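Hands on: my afternoon teaching a robot about saucepans

15 Aug 2019

I have never been much good at teaching. I tried to show my niece how to ride a bike and we both ended up in a hedge. So when the people at Jonell, a small robotics outfit on the edge of Rindport, asked if I'd like to come and teach one of their arms to handle a cooking pot, I said yes before I'd thought about it (there was talk of lunch).

You don't write any code, which was a relief. You hold a controller, a bit like the handle of a garden hose, and wherever your hand goes the arm goes too, a beat behind. You squeeze, it squeezes. Everything you do gets saved, and later on a program called Rastar chews through the lot and tries to work out what you were up to.

The project goes by the name of Wong, and the aim is a helper for people who find kitchens hard work. My job was the pot. Get to it, get hold of it, move it, let go. How hard could that be? 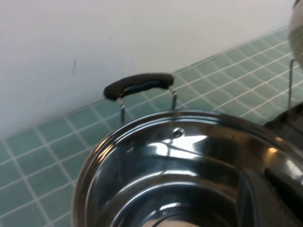

Close quarters: a gripper finger over the shiny inside of the pot.

Very hard! The first thing I learned is how much my own fingers do without telling me. At home I grab a pan while looking at the telly. With the controller I had to think about the angle of my wrist, how high the rim was, whether I was about to clout the handle on my way down. I clouted it, more than once, and the noise was tremendous.

Then there's the shine. A steel pot is a sort of funhouse mirror, all bright streaks and swirls, and the team told me that cameras can get in a real muddle over it. Where does the metal stop and the reflection start? I could sort of see the problem, having spent a good minute myself squinting at the thing and wondering what was rim and what was ceiling light.

They wanted 200 tries from me by the end of the day. I managed 53, and nine of those were thrown out because I'd sneezed, dithered or gone for the wrong handle. Dithering is the worst, apparently. If you hover, the robot learns to hover, and then you've got a very expensive machine being shy about a saucepan.
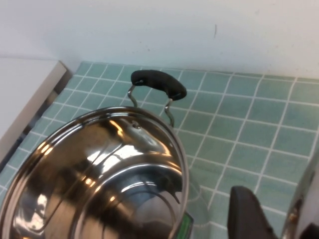
So I worked on being bold. Come in from the side, keep low, close on the grip, lift. By the second cup of tea I'd stopped staring at the controller and was just watching the pot, and my shoulders had come down from my ears. It felt a lot like learning to drive, that odd week when the gears stop being a puzzle.

My tries have gone into the pile with everybody else's, and I do wonder which bits of me will stick. I tend to come at things a little from the left, so maybe the arm will too. They've asked me back in November to see how it's getting on, and I'm told we'll be moving on to lids.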